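Vuvholm Hang: people putting things on hooks (and taking them off again)

README for the February release

Hi! If you've landed here you've probably downloaded the archive already and are wondering why there are two timestamp columns. Skip down to "Timestamps" for that, I'll wait.

For everyone else: Vuvholm Hang is a set of 3237 episodes of people hanging up and taking down everyday soft things using a pair of hand-held grippers. Caps, scarves, tote bags, a couple of very floppy raincoats. There's no robot in the recordings. A person holds a gripper in each hand, wears or carries a camera, does the task, and we save what the cameras and the gripper encoders saw. The idea is that a policy trained on this can then be run on two arms with the same fingers bolted on. I put the set together at Otside, mostly in our Nistcombe rooms, and I'm the one who answers the mail about it.

What's in the download

episodes/ has one folder per episode. Each folder holds the head view, the left and right gripper views, gripper poses, finger widths, and a small text file called note.txt that is sometimes empty and sometimes a complaint from whoever was recording. I left the complaints in. They're useful!

splits/ has train, val and test lists. Val is 100 episodes and test is 600. Test was chosen by object, so nothing you see in the test list turns up in train under a different name. Val was chosen at random out of what was left, so expect val numbers to look nicer than test numbers. If yours don't, check that you're reading the right list (I did this to myself for most of a week).

calib/ has the camera intrinsics and the gripper-to-marker offsets, per recording session. Please use the one that matches the session. The gripper cameras get knocked and the offsets move by more than you'd like.

The tasks

There are 3 task families: hang, unhang, and move (from one hook to a different hook). Every episode has exactly one of those tags. We tried a "sort by color" family early on and dropped it, because people kept getting into arguments about navy and black.

For hang, the object starts on a table, on the floor, or already in one gripper. For unhang, it starts on a hook and ends up wherever the prompt said. For move, the recorder gets a spoken prompt like "top left to bottom right" and we kept that wording, typos in the transcription and all, in prompt.txt. About left and right: they always mean the recorder's own left and right at the start of the episode. People walk around the rack sometimes, and the prompt does not get rewritten when they do.

How the poses were made

Each gripper carries a block of printed square markers, and the poses come from the head camera seeing those, smoothed together with the gripper's own motion sensor. When a marker block is hidden for a bit, the pose carries on from the motion sensor alone and the row gets tracked = 0. Short gaps are fine. Long gaps drift, and I mean visibly drift, so mask them or drop them. The loader in Tripathi (our replay tool, bundled in tools/) masks them by default. There is a flag to turn that off if you enjoy pain.

Finger widths come from the encoders and are good. I trust those more than anything else in the set.

Timestamps

OK, the two columns. t_cam is when the image was captured, t_log is when the row hit the disk. Use t_cam for everything. t_log is only there so we can find dropped frames, and I should have named it something scarier. If you train on t_log the gripper closes late, and your policy learns to close late too, and then it spends its life pinching the air next to a scarf.

What people do that surprised me

I wrote the first instruction sheet as if everyone would pick things up by the middle. They don't. With bags they go for the handle, with coats they hunt for the loop inside the collar, and with scarves they grab whatever is nearest and fix it with the other hand. So the second gripper is often doing nothing for a long stretch, then suddenly does one small and very important thing. If you're downsampling by "how much did the gripper move", you will throw away precisely those moments. Please don't do that, or at least weight the finger width changes higher.

I also stopped telling people to go slowly. The slow recordings came out stiff and odd, with lots of hovering. The current sheet just says to work at the speed you'd use if you were on the phone at the same time, and the motion got much better from there on.

Failures

Drops and misses are kept, tagged outcome = fail, and they're in train as well as test. Retries inside one episode are kept too, tagged outcome = retry if it came good in the end. If you want clean demonstrations only, filter on outcome = ok. I'd suggest trying with the retries in first, since a policy that has never seen a strap slip off a hook has no clue what to do when one does. That's my opinion and I've only checked it on our own arms, so take it with salt.

Outcome tags were done by hand, by two of us, mostly on a Saturday with the radio on. We disagreed most on "it's on the hook but it looks like it's going to fall." The rule we settled on is: if both grippers have let go and it's still up when the recording ends, it's ok.

Known problems

The head view is very wide, so straight things bend near the edges. Rectify with the files in calib/ or train on the raw images, but pick one and stick with it, including at test time.

Glass. The recording room at Nistcombe has glass panels, and ceiling lights reflect in them. We haven't seen it bother the marker tracking, but a background-hungry model may well latch on to it.

Some note.txt files mention a "session B" that doesn't exist. It got merged into the one before it. Sorry!

All the recorders are adults who agreed to the release, and other people at work in the same room agreed too. Still, please don't try to identify anyone or use the set for anything to do with recognizing people. Audio is stripped out, the spoken prompts are only there as text.

Things it won't teach

No clothes hangers, no closets, no doors. Nothing heavy. Very little variety in lighting. And the floor is nearly always the same floor, so if your robot lives on carpet I'd love to hear how it goes. A next release with different rooms is on my list, along with hooks mounted on a wall, which I suspect are harder than the freestanding kind.

Using it

Free for research and teaching. If you want it in a product, write to Otside first. If you publish with it, cite it as Vuvholm Hang, February release, and say which outcome filter you used, because otherwise the numbers can't be compared at all.

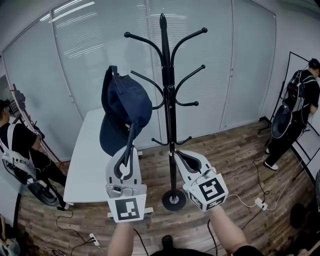

Caps deserve their own paragraph, as they're the object I get the most mail about. They have a stiff part and a soft part, and where you pinch decides nearly everything that comes after. The head view is good for checking this: with the left gripper closed on the narrow strap of the navy cap, the whole thing hangs upside down with the visor toward the floor, next to the lower hooks of the black coat rack, while the right gripper is open. A grasp on the visor gives you a very different hanging shape, so for caps I added a field called grasp_part with the values strap, visor, crown and unsure. Be warned that unsure is used a lot. If you relabel any of them, send me the list and I'll fold it into the next release with a thank-you in the changelog.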